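Módulo 3. Pulsadores de mando: partes, montaje y contactos
Instalaciones de maniobra, primer curso
Apuntes de clase. Profesora: Mwajuma Rweyemamu

3.1 Para qué sirve un pulsador

Un pulsador es un elemento de mando que cambia el estado de uno o varios contactos mientras se mantiene apretado. Al soltarlo, un muelle lo devuelve a la posición de reposo. En eso se diferencia de un interruptor o de un selector, que se quedan en la posición en la que los dejamos.

En los esquemas de este curso casi todo empieza con dos pulsadores, uno de marcha y otro de paro. El de marcha lleva un contacto normalmente abierto (NA) y el de paro uno normalmente cerrado (NC). Si se confunden, el motor arranca cuando no debe o no arranca nunca, y es el fallo que más se repite en la primera práctica.

3.2 Partes

Cabeza. Es lo que toca el operario. Puede ser rasante, saliente o de seta. La de seta tiene un diámetro mayor que el cuerpo y se acciona con la palma, sin buscarla con el dedo.

Collar o aro. Rodea la cabeza y la sujeta al panel. En algunos modelos es metálico y en otros de plástico; el color no indica nada sobre la función.

Cuerpo. Atraviesa el taladro del panel. Los de las prácticas piden un taladro de 22 mm.

Bloque de contactos. Va por detrás, encajado en el cuerpo, y es donde se conectan los cables. Se puede cambiar sin cambiar la cabeza.

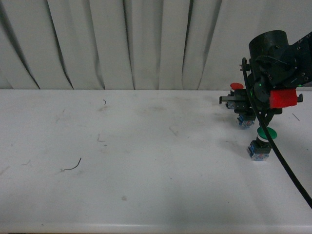
Conviene aprender a mirar el bloque antes que la cabeza. Una seta roja puede llevar detrás un contacto NA si alguien la montó mal, y desde delante no se nota. Los bornes vienen numerados según la costumbre general: 1-2 para el contacto NC y 3-4 para el NA. Cuando hay varios bloques, la primera cifra indica el orden del bloque y la segunda el tipo, de manera que 13-14 es un NA y 21-22 es un NC.

3.3 Colores

Rojo: paro o emergencia. No se usa para marcha en ningún caso.
Verde: marcha.
Amarillo: intervención en condiciones anómalas.
Azul: acción obligatoria, por ejemplo un rearme.
Blanco, gris y negro: sin significado fijo. Se aclara con una etiqueta.

Ojo con la parada de emergencia. Una seta roja sola no basta: tiene que enclavarse al pulsarla y desenclavarse con una acción voluntaria (girar, tirar o usar una llave), y el fondo debe ser amarillo. Una seta roja sin enclavamiento se puede usar como paro normal, pero no se etiqueta como emergencia.

3.4 Trabajo previo en la mesa

Antes de taladrar el panel se comprueba cada pulsador suelto, con el bloque puesto. El material se recoge del armario Pimilmont, balda 6, y se devuelve a la misma balda.

a) Colocar los pulsadores sobre la mesa. Con el bloque puesto, algunos se sostienen de pie y otros se vuelcan; para medir da lo mismo.
b) Poner el polímetro en continuidad y juntar las puntas para oír el pitido.
c) Medir los bornes en reposo. Anotar.
d) Apretar la cabeza a fondo y medir otra vez. Anotar.
e) Soltar y repetir la medida en reposo.
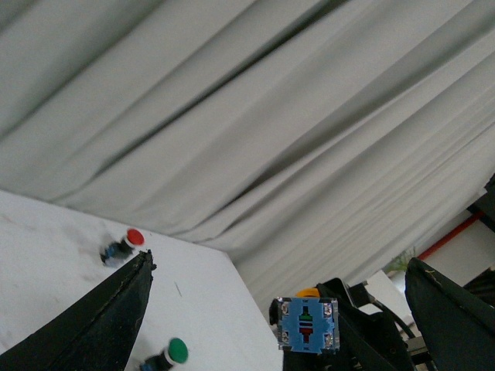
Fig. 3.2. Pulsadores rojo y verde sobre la mesa, sin panel.

Si el contacto no cambia al apretar, lo primero es sacar el bloque y volver a encajarlo hasta el clic. Si sigue igual, se separa la pieza y se avisa. No se guarda otra vez con las buenas.

Resultados esperados con continuidad:
NC en reposo: pita. NC apretado: no pita.
NA en reposo: no pita. NA apretado: pita.

3.5 Montaje en el panel

El panel de prácticas es el Brernmont, de 385 mm de ancho por 200 de alto. Los dos taladros se marcan en la misma línea horizontal. La distancia entre centros es de 184 mm, suficiente para que dos setas no se estorben y quepa la mano entre ellas. El paro va a la izquierda y la marcha a la derecha en todos los ejercicios, también en los del cuaderno Athumani, aunque allí algún dibujo lo ponga al revés.

Se pasa la cabeza por delante, se aprieta la tuerca por detrás y solo entonces se encaja el bloque. La muesca del cuerpo mira hacia arriba. No apretar la tuerca con alicates, se raja.

3.6 Para el miércoles

Traer hecha la tabla de medidas de los dos pulsadores y el esquema de marcha-paro con realimentación, a lápiz y con los bornes numerados. El contacto auxiliar del contactor va en paralelo con el pulsador de marcha, nunca con el de paro.

Quien no tenga polímetro puede pedir uno en el mostrador Gitgate al entrar. Los cables de puntas van aparte.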